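3.2 What people told me about sharing food

I should say early on that I didn't set out to study snacks. My plan for Skarton was to ask households how they split the weekly shop, and I had a perfectly sensible set of questions for it. Then the first few people I sat down with kept drifting off to talk about what they put out for visitors, and I let them. By the end of August I had 63 interviews and most of them had a good ten minutes on nibbles (my poor transcriber!).

The pattern is fairly plain once you look for it. People who said they "never" bought treats for themselves would happily buy them for guests, and quite often ate the leftovers the next day without counting that as buying treats. Dong-hyun Cho, who coded half the transcripts with me, started calling this the guest budget, and the name has stuck.
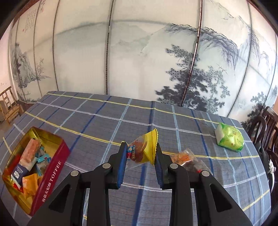

Fig. 2. A small snack packet above a long table with a plaid tablecloth; a painted folding screen stands behind.

The guest budget was bigger in Bech than in Skarton, which surprised me a bit, as Bech households had less to spend overall. I think it comes down to how often people drop in. Bech is tiny, nearly 1000 residents, and several people told me they kept a cupboard ready all year. In Skarton, with its 3000, visits were mostly arranged beforehand, so the shopping was too.

I did wonder whether I was just hearing good manners, so I went back and asked 2 of the Bech families to keep their till receipts. Those matched what they'd said pretty well, give or take a few forgotten biscuits. I come back to the receipts in section 4.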